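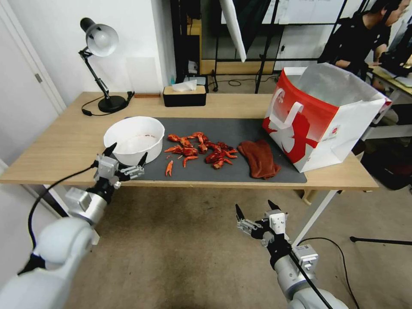
Working Practice / Tabletop Tasks

Subject: Re: [sarnham-practice] Draft 3, messy tables and shared rooms
From: Malathi Gounder

Dear all,

Thank you so much for the comments on the draft. I had 17 messages by the end of the weekend, which is more than this list usually manages in a season, and I've read every one of them (some twice, with a cup of tea). I'm sorry I can't answer each of you separately, but I'll go through the parts that drew the most discussion and then come to Kumaresan's note, which I've left in below for anyone who missed it.

Section 11, food remains. Most of you were happy with this. Crayfish shells are a good hard case, I think, with all those curled claws and the odd little piece that ends up away from the pile, and several of you asked whether a stray claw counts against the run. My feeling is that it should. The wording now says the table is clear when a person looking at it would call it clear, and that includes whatever is sitting near the edge of the mat. Please also write down what state the bowl was in at the start. A bowl with a bit of residue in it is perfectly all right as a starting point, as long as the log says so.

Cloths. Raghavendra Acharya wanted cloths kept off the table until the food is gone, and I do understand why, but people don't live that way! I've kept them in. What I have added is a line asking that a cloth be logged as crumpled, folded or flat before the grippers go near it. We had 23 logs at Sarnham that said only "cloth," and they were no use to us at all when we tried to compare them.

Things that belong on the desk. Lamps and tissue boxes may stay, and I'd rather they did. Lamp cords must be noted, and the plan for the arms has to keep clear of them.

Bags. A big paper bag standing open beside the mat takes up a good deal of room, and it can hide a person standing behind it from a camera up at head height. Parvathi Panicker raised this back in September and I'm ashamed to say it slipped out of draft 2. It's back now. The operator has to have a second view of the far side of the desk, or else somebody in the room who can call a stop.

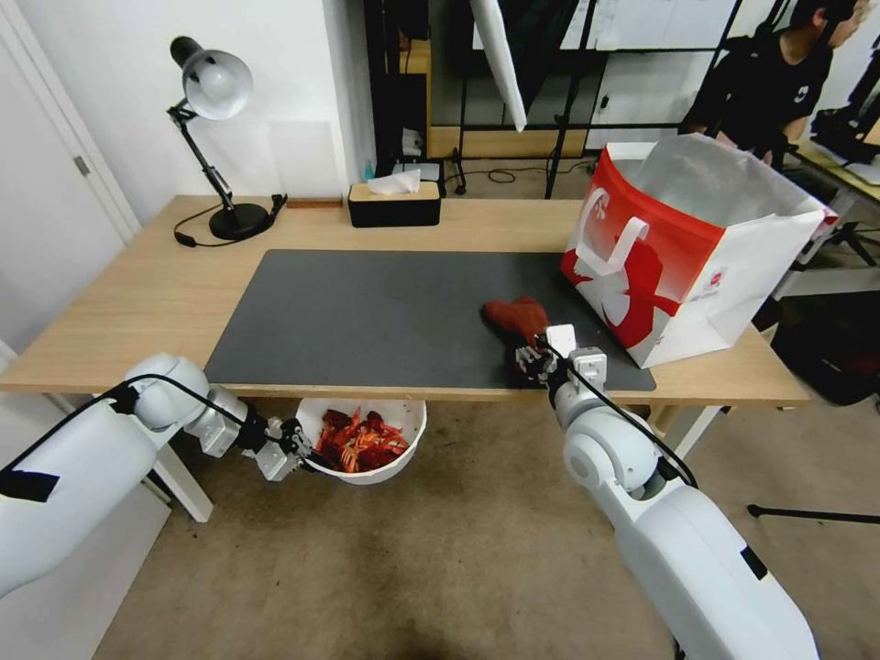
Kumaresan Nadar wrote:
> I like most of this, but I think the part on people in the room is
> still too soft. "Aware of the robot" could mean anything. Someone
> working at the next desk was told in the morning and has forgotten
> by lunch. I would want a marked line on the floor, and I would want
> the arms to hold still whenever a person crosses it. It will cost
> time. On the Rinov runs we lost a good part of every afternoon to
> holds, and I would still do it again.
> Also, could we please settle who is allowed to press restart?

Kumaresan, I agree with you about "aware," and it's gone. The new wording says that everyone in the room is told at the start of each session and again after any break. On the floor line I'm a little more hesitant, mostly on account of carpet, where tape lifts at the corners and then becomes one more thing to trip on next to the cables. Would you accept a line or a low barrier, whichever suits the room? If so I'll put it in as a "must" and we can stop going around on it.

As for restart, I've written that only the person who started the session may press it, and only after walking around to look at the far side of the desk. Sirkka Laitinen thinks that's too strict for the small rooms at Palluvon, so do please write in if you share her worry.

I'd like to close comments on Friday. The annex on gripper cleaning will follow separately, once I've found my notes.

Warm wishes to everyone,
Malathi

Print this message | E-mail this message
Last updated: 11 March 2025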